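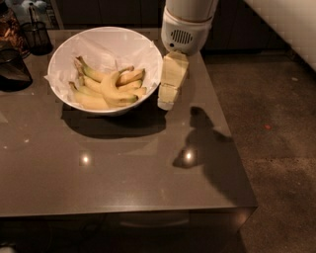 Bananas in a paper-lined bowl. Fresh fruit is among the goods covered by the new customs arrangement.

Khoo and Anano say their new customs deal will take effect in July. Importers who have read the text are less sure what, exactly, will take effect.

The agreement is meant to replace the temporary rules that have governed trade between the two since Anano left the shared customs zone. It runs to 1,784 pages with annexes. Much of that is tariff tables, and most of the tables repeat rates that already apply. The harder questions, such as who inspects food shipments and which court hears a dispute, have been handed to a joint panel that has no members yet and no date for a first meeting.

Officials on both sides call the deal a clean break from years of stopgaps. It is the third text to be described that way. The first lapsed before it was ratified, and the second was extended twice.

Small traders were promised relief. Under the deal, shipments worth less than 2,000 crowns will move on a single form. But the form has not been published, and the online portal that is supposed to accept it is still being tested. Mudix, a freight broker that handles fruit and cut flowers, said it had asked for a sample in the spring and was sent a link to the old one.

Fundel, a trade group for food wholesalers, surveyed its members last month and got roughly 400 replies. Most said they had made no changes to prepare for July. Several said they had prepared for the last deadline, paid for new labels, and then watched the date slide. They would like to see the rules this time before they spend the money.

The trade ministry in Khoo says guidance will be ready "in good time." It used the same words in the winter, when the guidance was due.

There is also the matter of the vote. Anano's assembly has to approve the text before the summer recess, and its budget committee wants to know who pays for the new inspection posts. The deal says costs will be shared "fairly" – it does not say how. A spokesperson for the assembly said the question would be settled after ratification.

Until then, the temporary rules stay in force.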